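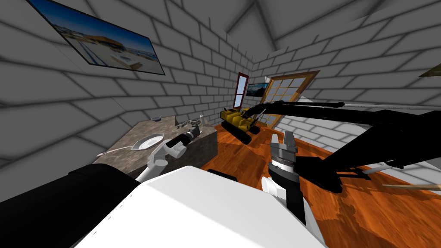

4. Setting up your first month of entries

Filed under: Guides > Lusimo Journal > Getting started

You have the notebook (or the Lusimo app, which asks the same questions and nags more). This section covers the first month. Read it through once before you write anything. I have been keeping some form of reflective journal for years and I still think most of what is claimed for the habit is unproven, so treat what follows as instructions for trying it out and not as a promise.

4.1 Before you begin

1. Pick a time of day and write it inside the cover. The original Gravby workbook insists on 6 a.m. I can find no good argument for 6 a.m. If you are a decent human being at 9.30 at night, use that.

2. Set a limit of 10 minutes. Use a kitchen timer. Stop when it rings, even in the middle of a word.

3. Decide who may read the journal. If the answer is "no one", keep it somewhere that makes this true.

Note: The Gravby workbook also asks you to write a personal mission statement at this stage. Skip it. On day one you will write what you think a person with a mission statement would write. There is a place for it in 4.4, if you still want one by then.

4.2 The daily entry

1. Write the month and the day number at the top. Leave the mood box blank for now.

2. Put down one thing that happened. It must be something another person could have witnessed: a phone call, a burnt pan, a row about parking.

3. Underneath, write what you made of it. Keep this shorter than step 2. People who come to this kind of work tend to be very good at the meaning and rather vague on the event.

4. Finish with one question you would like answered. "Why am I like this?" does not count. "Why did I say yes to the Thursday-type favour again when I had already planned to say no?" is closer.

5. Close the book. Do not reread it until the end of the week.

Most entries come out well under 300 words. The app will let you go up to 2,000, and I would regard any entry of that length with suspicion. It is usually the same paragraph several times over.

Caution: If the daily entry leaves you feeling worse for more than a few days running, stop. Going over a painful thing again and again on paper can be plain brooding with better stationery. Talk to a friend or your doctor. A workbook is no substitute for either, whatever it says on the back cover.

4.3 The weekly review

1. Read the week's entries in one sitting, pen in hand.

2. Underline anything that surprises you. If nothing does, write "nothing" in the margin and move on. A blank week is a perfectly good result.

3. Cross out any sentence you could have copied from a fridge magnet. Homa Ebrahimi, who tested an early draft of this guide, crossed out nearly all of her first week and said it was the most useful thing she did that month.

4. Fill in the mood boxes now, from memory and from what you wrote.

Note: Some readers will have met the Karunaratne scoring wheel, which turns the week into a number. You may use it alongside step 4. I have never seen it explained why a life should add up to a number, or why the number so often goes up just as the course fee falls due.

4.4 At the end of the month

1. Set aside an hour. Read everything.

2. Write a single page, 500 words at most, under the heading "What I seem to care about". Base it on what you did and where the time went. Leave out what you hoped to care about.

3. Compare the page with any older statement of values you have lying about, including the sort you were made to write at work. Mark the places where they disagree.

4. Pick one disagreement and change one small habit because of it. Leave the others alone until next month.

5. If you want a mission statement, write it now, in pencil.

If the page from step 2 tells you nothing new, try one more month using the Ollis prompts in section 5. If that month is no better, give the notebook to someone who draws - the paper is quite good - and spend the ten minutes on a walk.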